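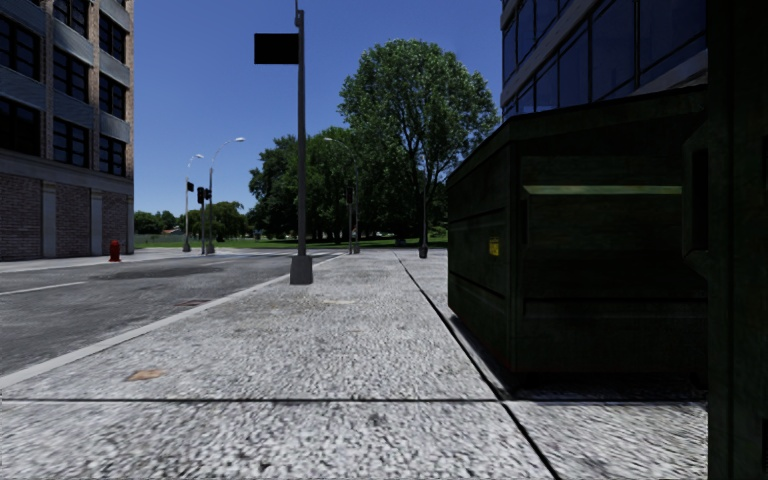
Pavement and park on a clear day

Drulow 2 Wheeled Holdall by Prukik
£123 (was £100 for the first Drulow, sorry, the new wheels cost more)
In stock, black or moss green

I've been selling travel bags for long enough to be a bit fussy about them, and this is the one I take myself when I head north for the winter. My last trip with it was to Skiludura, all reindeer sleighs and wooden cabins and far too much hot berry juice, and the bag came home with one scuff and a faint smell of woodsmoke. I was very pleased with it!

The Drulow 2 is a big soft holdall with a stiff base, two wheels and a handle that pulls up to a proper height (I'm tall, and most of them have me stooping like a question mark). It holds 74 litres. For me that's a week of thermals, a spare pair of boots, a thick jumper or three and the presents I always swear I won't buy. The boots go in their own pocket at the bottom, so whatever's on the soles stays away from your pyjamas. 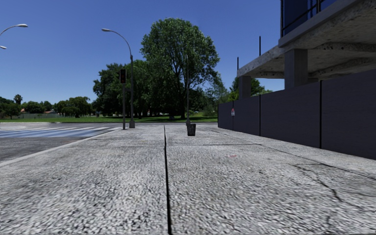
The wheels are the main change from the old model. They're wider and made of a softer rubber, and they're much quieter, which your fellow guests will thank you for if you've got one of those dreadful early flights. On packed snow they roll well enough. In deep fresh snow no wheels are any use, so Prukik have put a towing loop on the front and you can drag it along on its base like a sledge. I thought that was a gimmick until I had to get from the bus stop to my cabin in the dark, and then I thought it was marvellous.

Zips are chunky with long pulls, and you can work them in mittens. I do wish the lid pocket was a bit deeper. A passport and a paperback fit, but a paperback and a decent hat don't.

What you get
Drulow 2 holdall
Boot bag (comes out for washing)
Shoulder strap
Luggage tag

Sizes and bits
Capacity: 74 litres
Wheels: 2, replaceable
Care: wipe down with a damp cloth, and please don't put it in the machine

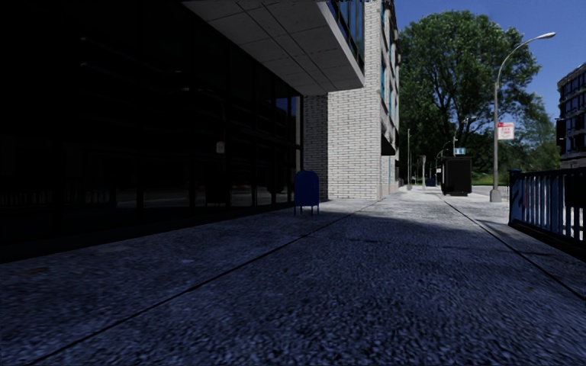 If you're packing for children as well, have a look at the Boateng cubes, which I sell in sets of two. Four of them fill the main compartment nicely, and everyone gets a colour, so there's much less shouting on the bedroom floor. They squash down flat when they're empty too.

It's too big for the cabin on any airline I've flown with, so plan on checking it in. There's a smaller one coming in June, and if you'd like to hear when it lands just drop me a line and I'll add you to the list.

I post bags out in a plain box with free delivery in the UK. Returns are fine if the tags are still on.

Page updated March 16, 2023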